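About Us

Welcome, and thank you for taking the time to find out who we are. We are the Rusedstead School of Home Cooking, and we teach people to make supper. Some of our students have never boiled an egg, and some have been feeding a family for forty years and would like to stop making the same five things. We love having both at the same stove, and they usually end up swapping phone numbers before the bread is out of the oven.

How we got started

The school began in the front room of our founder, Thaddäus Bachmann, who had spent most of his working life baking for hotels and had grown tired of never meeting the people who ate his rolls. He put a card in the window of the hardware store offering Saturday bread lessons, expecting two or three neighbors. He had to borrow chairs. By that November the lessons had moved out of his house (much to his wife's relief, though she will tell you she misses the smell) and into the old Bandara feed building on Clirkley Street, and we have been here ever since.

The building went up in 1838 and it has been a good many things in its day – a feed store, a print shop, a dance hall for one short and apparently very lively period. The floors slope a little toward the river, so a dropped onion will always roll the same way. We kept the tall windows and the tin ceiling and put in gas ranges, deep sinks and a pantry you can walk into with your arms full. If you come in winter, bring a sweater for the first half hour. Once the ovens are going you won't need it.

How we teach

Our classes are small and we cook everything from start to finish, together, and then we sit down and eat it. You won't be handed little dishes of chopped things that somebody else chopped. You will peel, you will grate, you will probably cry a bit over the shallots, and you will learn what dough feels like when it has had enough kneading, because no recipe card has ever managed to explain that properly. Thaddäus still teaches the bread classes himself and still says "wait" more than any other word.

We are also firm believers in plain equipment. Every year somebody signs up and then writes us a worried letter asking which mixer to buy, and we always write back to say please don't buy anything yet. A decent knife, a heavy pan and a good steel bowl will take you through nearly all of our beginner course.

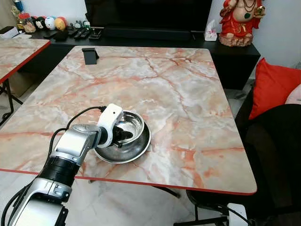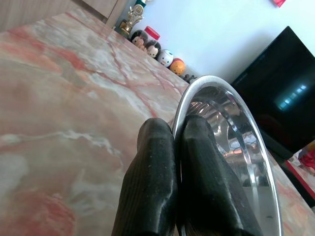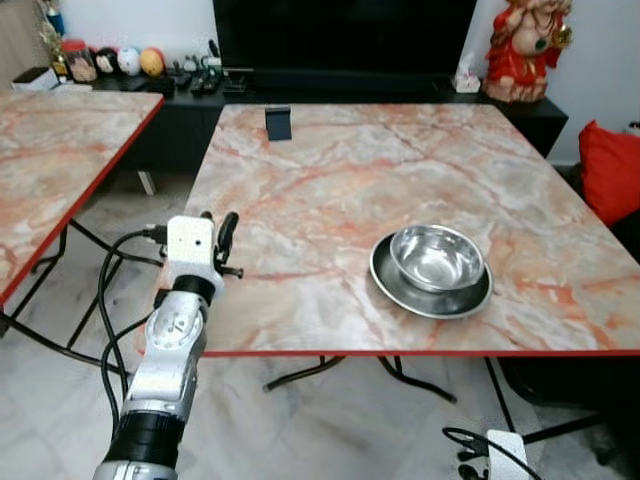
Our beginner course runs for six weeks and covers soup, eggs, a roast chicken, two kinds of bread, a proper salad dressing and one cake, which the group chooses by vote in the second week. (It is nearly always the lemon one. We had a chocolate year once, and people still bring it up.) After that you can go on to the seasonal classes, which follow whatever the farms out toward Odau are bringing in, or to the preserving weekends, which are hot and sticky and book up faster than anything else we do.

We now welcome 275 students a year through the front door, and there are 70 recipes in the school binder, every one of them cooked over and over by people who had never tried it before. When a step confuses three classes in a row, we rewrite it. The pie crust page has been rewritten so often that the older copies hardly look like the same pie.

Who comes to us

Well, all sorts! We have had newlyweds, retired bus drivers, a whole softball team, and a grandfather and granddaughter who took the noodle class three times over because they liked the drive. Teenagers are welcome from age fourteen, and younger children can join any of the family mornings with a grown-up. If you have allergies or don't eat certain foods, please tell us when you sign up and we will happily plan around you.

If you use a wheelchair or find stairs hard going, the side entrance is level with the parking lot, and we have a lower work counter that adjusts. Just ring the bell and give us a minute, as we may have flour up to the elbows.

Come and see us

The best way to get to know the school is to drop by on an open kitchen afternoon. There is always soup on, there is usually somebody to talk to, and you can look through the binder and copy out anything you like. We would be so pleased to meet you.

Recent News
Preserving weekends: how the waiting list works
What to do with too many zucchini
New family mornings added for fall
Thaddäus answers your sourdough letters

Get our kitchen newsletter! Enter your email address to subscribe. You can unsubscribe at any time.

Rusedstead School of Home Cooking, 2117 Clirkley Street | Contact | © 2019 All rights reserved | Back to top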